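Cómo comprar un robot sin gastarte la paga de toda la vida

Imagina que tienes una fábrica de anillos. Anillos de metal para máquinas, de esos que van por cientos y acaban escondidos dentro de un grifo o de un patinete. Alguien tiene que sacarlos de un cuenco y ponerlos en una bandeja, uno por uno, desde después del desayuno hasta la hora de la merienda. A los diez minutos, ese alguien ya está pensando en comprar un robot.

Eso les pasó en Pramport, un taller donde Tuulikki Huttunen manda en las máquinas y Parviz Moradi manda en el dinero. Como puedes suponer, discuten bastante.

Lo primero que quiso hacer Tuulikki fue pedir el brazo más grande del catálogo. Lo primero que hizo Parviz fue esconder el catálogo. Al final se pusieron de acuerdo en algo sensato: probarlo todo antes en el ordenador. Eso se llama simulación y se parece a un videojuego, pero sin monstruos y con muchas más hojas de cálculo. Si el brazo choca contra la mesa en una simulación, la mesa sigue entera y Parviz no tiene que sentarse. 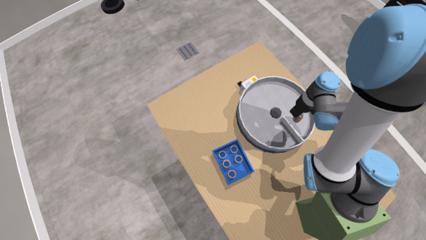
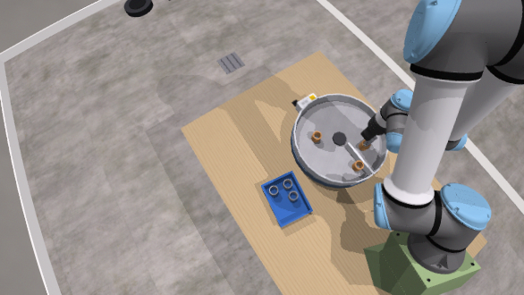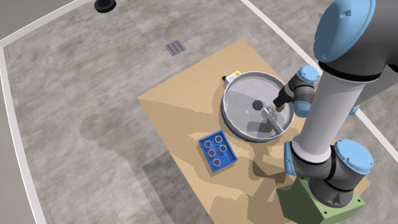
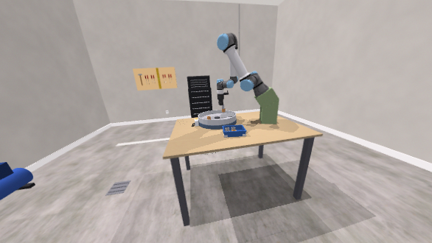
El brazo, el recipiente redondo y la bandeja azul en distintos momentos de la simulación.

Fíjate en que el brazo no trabaja solo. Necesita una mesa, un pedestal que lo sujete, una pinza y algún sitio donde dejar las piezas. Mucha gente mira el precio del brazo, dice «¡me lo llevo!» y luego descubre que ha comprado un brazo sin mano. Es como comprarse una bici y enterarse en la tienda de que las ruedas van aparte.

Por eso Parviz hizo una lista. En su cuenta, la pinza salía por 500 euros y el pedestal por 700. La mesa la quiso heredar del comedor, hasta que Tuulikki le recordó que cojeaba. Sumando la mesa nueva, los cables y los tornillos, todo lo que rodea al brazo costaba 2.181 euros. El brazo iba en otra hoja, que Parviz guardaba boca abajo.

También hay que pensar en cosas que no se compran:

El espacio. ¿Llega el brazo a todas las piezas? ¿Cabe cuando dobla el codo? Medir es gratis, y aun así es lo que más pereza da.

El tiempo. Alguien tiene que enseñarle los movimientos. Bo-ram Ha, la programadora, pidió 27 días. Parviz le ofreció una tarde y un bocadillo. Ganó Bo-ram, que además se quedó el bocadillo.

Las averías. Las pinzas se gastan, igual que tus zapatillas. Conviene apartar dinero para eso antes de que haga falta, por muy aburrido que suene.

Y una pregunta que los mayores se saltan a menudo: ¿de verdad necesitamos un robot? Si solo hay que mover anillos un rato en diciembre, quizá baste con una persona, una radio y una silla cómoda.

Ahora te toca a ti. Piensa en una tarea de tu casa que le darías a un robot, por ejemplo emparejar calcetines. Apunta qué piezas necesitaría además del brazo, dónde lo pondrías y cuánto podrías gastar. Después enséñale la lista a quien paga las cosas en tu casa y observa qué cara pone.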